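The Girkard Handheld Garment Steamer: A Long Winter's Review

Thursday, March 21, 2019 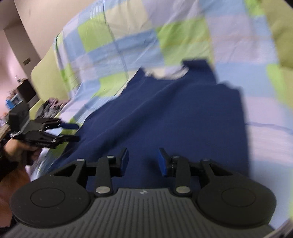 I should start by saying that I grew up in an ironing house. My mother ironed everything, and I do mean everything, including pillowcases and the dish towels and (for one strange summer) my father's handkerchiefs even though he'd switched to paper tissues by then. So when I tell you that I have not put up my ironing board since November, please understand that this is a big thing for a person like me to admit in public.

The Girkard is a handheld steamer, the kind with the water tank built into the handle. I bought mine with my own money after my old one, a Scanlon that I'd had for 8 years and loved dearly, started spitting rusty water on a white blouse the morning of a christening. I got the blouse clean in the end. I didn't get over it, though, and the Scanlon went out to the garage, where it still is, because I can't quite make myself throw it away.

I looked at a lot of steamers before I chose. My first thought was to get another Scanlon, but the new ones have a hose and a base that sits on the floor, and our bedroom doesn't have floor to spare. The Pedon was the other one I nearly bought. My sister has it and lets me use it when I visit, and it's a nice little thing, very light, but the tank is so small that you get through one shirt and the front half of another before you're back at the sink. The Girkard was on sale for $51, and I had a coupon, and I am weak.

What comes in the box

You get the steamer itself, a clip-on brush for heavier fabrics, a measuring cup with a long spout, a heat glove, and a booklet. The glove is a mitten, really, and it's huge. I have ordinary hands and I could fit both of them in there. I wore it the first few times, then got lazy and stopped, then steamed my own thumb through a shirt collar and went back to wearing it. Wear the glove!

The booklet is mostly pictures with arrows, and the pictures are fine until you get to the page about the brush, which shows it going on in a direction it does not go on. It clips at the bottom first and then snaps at the top. I'm telling you this so you don't spend a whole evening on it like I did, with my husband reading the booklet out loud to me as if that would help.

Heating up and filling

It takes just over a minute from cold, and there's a small light that blinks and then stays on. I like that. The Scanlon had no light at all and you just had to listen for it. The switch is a slider on the back of the handle, and it's stiff when it's new but it has loosened up nicely over the winter.

Filling is easy if you use the cup and annoying if you don't. The hole is on the side under a rubber plug, and it's too narrow to hold under the faucet without water running down your sleeve. I keep a jug of distilled water in the closet and fill from that. Our tap water is hard enough to leave rings in the kettle, and after the rusty blouse I'm not taking any chances. A full tank gives me 11 minutes of steam if I let go of the trigger between passes. That has been enough for two dress shirts and a skirt, or one linen dress with a lot of fabric in it.

How it does on real clothes

Let me go through what I've used it on, since this is the part I always want from other people's reviews and hardly ever get.

Cotton shirts: good, with a little patience. It won't give you a sharp crease down a sleeve, and if your job calls for that kind of shirt you will still want an iron. But for a shirt that's going under a sweater, or one for church or dinner, it's plenty. The trick is to pull the fabric tight from the bottom hem with your gloved hand and go slowly from the top down. I rushed at first and decided the machine was no good, and the trouble was all me.

Linen: better than I expected. I have a pair of wide linen pants that come out of the dryer looking like a paper bag somebody sat on, and the Girkard gets them back to looking rumpled on purpose. Two passes on each side, with the brush on.

Knits: this is where I really fell for it. Sweaters that have been folded in a drawer since spring, with that hard line across the chest, come right out. I don't even touch the fabric with the head, I just hover an inch away and let the steam do it, then smooth everything with my palm and leave it flat until it cools.

Polyester and blends: quick, easy, no complaints. My husband's work pants take hardly any time at all.

Velvet: I have one velvet jacket and I was scared to death, so I did the inside of a cuff first. It was fine. I went from the inside out the whole way around and it perked the pile up beautifully.

Curtains: well, it did them, but I wouldn't do it again. I had to refill so many times that I lost my temper, and the handle gets heavy when your arm is over your head. If you have curtains to do, borrow something with a floor tank.

The leaking question

I know many people are going to scroll straight down to this part, so let me be fair about it. Yes, it drips. It drips if you tip it past a certain angle, it drips if you hold the trigger before the light goes steady, and it drips if you fill it clear to the line. Once I learned to stop a finger's width below the line, most of the dripping went away. I've had it spit on me only twice since Christmas, both times when I was trying to steam something lying flat on the bed, with the head pointed straight down. The booklet tells you to hang your clothes, and the booklet is right about that one. I still do it on the bed sometimes with a towel underneath when I'm in a hurry, and I take what I get.

The water that comes out is clear, at least, and it has never left a mark on anything once it dried.

Getting help from the company

I did have one problem. In January the rubber plug tore. It was a small tear right by the hinge, but enough that water seeped out when I tilted the handle. I wrote to the address in the booklet expecting to hear nothing, and the next morning I had a reply from a man named Achilleas Raptis, who asked me for a photo of the plug and my mailing address. I sent both. He wrote back to say he was mailing two plugs, one for now and one for later, and that I should rub a drop of cooking oil on the hinge every so often so the rubber wouldn't dry out.

They showed up the following week in a padded envelope. No charge, and no long form to fill in. I've dealt with companies ten times the size that couldn't manage that, and I added half a star just for him.

The cord

The cord is 8 feet long, and I wish it were longer. In our room the only free outlet is behind the dresser, and with the steamer plugged in there I can reach the closet door but not the hook on the back of the bedroom door, where I would much rather hang things. I've been using an over-the-door hook from Flunness on the closet instead, the brushed metal kind with the swing arm, and it holds a winter coat without bending. It's a good hook. I may write about it separately, though I'm not sure how much I could find to say about a hook.

Do check your outlets before you buy. The booklet says not to use an extension cord, and I don't.

Noise, weight, and a few small gripes

It hums, and there's a clicking pump that sounds like a cricket when you pull the trigger. The dog left the room the first time and has since made peace with it. My husband says he can hear it from the kitchen but he can also hear me opening a bag of chips from the kitchen, so take that for what it's worth.

With a full tank it's heavier than the Pedon, no question. I feel it in my wrist after three or four garments, and if you have arthritis in your hands I would try to hold one in a store before you commit. The trigger has a lock so you don't have to keep squeezing, and that helps a great deal, but the lock is a tiny button placed exactly where a glove can't find it.

It also doesn't stand up by itself. There's a flat spot on the bottom of the handle that looks as though it ought to be a base, and it isn't one. I set mine in an old ceramic utensil crock between garments. Also, the shut-off timer gives you no warning. If you put it down to answer the door it may be cool when you come back, and then you have to slide the switch off and on again to wake it up. I'd still take that over a steamer that stays hot all afternoon, because I am exactly the person who would forget it.

Cleaning it

Once a month I run a tank of half white vinegar and half distilled water through it over the bathtub, then a tank of plain water after. The whole business takes less than 30 minutes, and most of that is me waiting for it to cool so I can empty it. Do empty it! I left water sitting in mine over a long weekend and it smelled like a pond.

Would I buy it again?

I would, and in fact I did, for my niece, who just moved into her first apartment and owns neither an iron nor an ironing board. She called me last Sunday to ask which way the brush went on.

Four and a half stars, counting the half for Mr. Raptis. I'll come back and update this if anything changes with the new plug, or if I ever do get brave enough to try it on my mother's silk scarf.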